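Home | Notebook | Patterns | Machines | Log in

Notebook, alterations bench
Tuesday, start 8:40

Continuing the hem trials for the Laltamari order. Same body fabric as last time: poly satin face, two tulle layers over it, acetate lining. The question is still the lining hem. The tulle is cut raw and needs nothing. The satin takes a horsehair braid and has been fine since the July batch. The lining keeps roping.

Roping = hem edge twists on the diagonal and will not lie flat after pressing. Shows worst at the side seams, where the grain goes from near straight to near bias inside a hand's width. The customer complaint on the earlier gown was "the inside looks chewed," which is fair.

Setup

Machine A: the Tosel lockstitch with the rolled hemmer foot, narrow scroll.
Machine B: the Clivo blind hemmer, skip set to 2.
Thread: same cone on both, poly core, fine. Needle changed on both before the first sample. Feed dogs cleaned. Presser foot pressure on A backed off one full turn from where it was left.

Samples cut from the lining offcuts, bias and straight marked in chalk on the wrong side. Each strip is 51 cm long, so the numbers compare with the earlier page. 8 strips per condition. Strips rested flat for two hours after cutting, before any sewing.

Run 1, machine A, straight grain

No problem. All 8 flat off the machine and flat after pressing. Stitch length 2.5 mm. Nothing else to record.

Run 2, machine A, bias

Roped on 6 of 8. The two good strips were the last two, and I think I was feeding them slower. Measured growth along the hem edge: worst strip came out 8 mm longer than cut, best strip 2 mm. Growth tracks the roping closely enough that I will use it as the measure from now on. Easier to put a ruler on than to argue over how twisted something looks.

Tried holding back on the fabric behind the foot. Made it worse. Tried no hands behind the foot and only a light guide in front. Better.

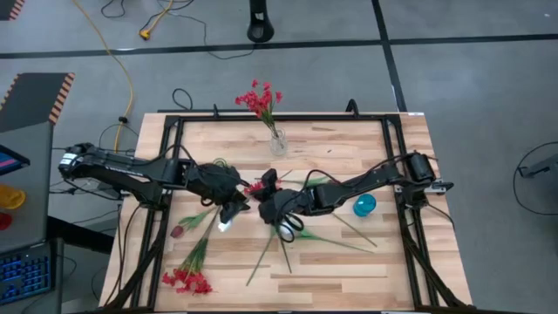 Arms at the table, red flower between the grippers.

Run 3, machine A, bias, stay line first

Ran a single line of stitching 6 mm from the raw edge, stitch length 2 mm, then trimmed to 3 mm outside that line, then fed into the scroll. The stay line gets rolled inside the hem and does not show.

Result: growth 2 mm or less on all 8. One strip had a slight twist at the start, first few centimeters only, from where the scroll had not filled. Starting on a scrap of tissue and tearing it off afterward should cure this. Did not test the tissue start today.

Cost is one extra pass around the lining. On the full skirt that is not small. Hem sweep on the Laltamari lining is 867 cm with the godets in, so the extra pass plus trimming is real bench time. The trimming is the slow part. A knife-edge attachment would do both in one go but the one we have does not fit the Tosel, and I am not filing the bracket again.

Run 4, machine B, bias

Blind hemmer, turned and pressed first. No roping at all. But the hem reads as a hem -- the fold is visible through the satin under strong light, and on the pale colors it leaves a line. Acceptable for the dark gowns. Not for ivory.

Also had two skipped sections on one strip where the turn was thicker than the rest. Looper timing looked right when I turned it over by hand. Leave it alone unless it comes back.

Pressing

Everything above pressed with the Magnusson iron, synthetic setting, through a cloth, no steam. Then repeated on spare strips from run 2 with steam. Steam does not fix a roped hem. It sets it. One strip went shiny along the fold and is stapled to the back of this page.

Order of pressing matters more than I had written down before. Hem edge first, up and down only, no sliding. Then the panel above it. When the panel goes first, the hem has nowhere to put its extra length and it rolls.

Hanging

Earlier page says to hang bias panels overnight before marking. I have been skipping this when the lining comes in already joined. Hung one full lining from the waist on the form from yesterday and re-marked the floor line this morning. The bias areas at both side seams had dropped 8 mm. Center front and center back had not moved. So some of what I have been calling roping on finished gowns may be a correct hem on a panel that dropped later. Need to separate the two. Will mark the next one before and after hanging and write both lines on the ticket.
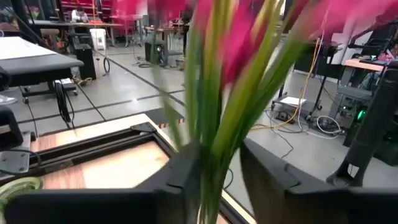
Penciled in the margin at lunch, signed Clivo bench: the stay line should go in before the lining is hung, or the bias drops and takes the line with it, and then you are trimming to a curve that is already wrong. My objection is that a stay line put in first will stop the edge from dropping while the panel above it still drops, and we get a bubble above the hem. Could be we are both describing the same fault. Needs a sample with one side seam done each way.

To do

-- Tissue start on run 3 method, 8 strips.
-- One lining, left side seam stayed before hanging, right side seam after. Hang overnight, compare.
-- Repeat run 3 at stitch length 3 mm. If growth stays at 2 mm or under, use the longer stitch, it is easier to pull if the customer changes shoes.
-- Check how much lining is left on the roll before promising anything for the second Laltamari gown.
-- Put foot pressure on A back where it was for the cotton work, or tag the machine so the next person knows.

For now: ivory and pale linings get the run 3 method. Dark linings can go through the blind hemmer. Nothing gets steamed at the hem edge.

Stopped 4:15. Offcuts from runs 2 and 3 are in the envelope, chalk side in. Run 1 strips went in the scrap bin, there was nothing to learn from them.

Back to top | Contact the workroom | Copyright Workroom Notebook, all rights reserved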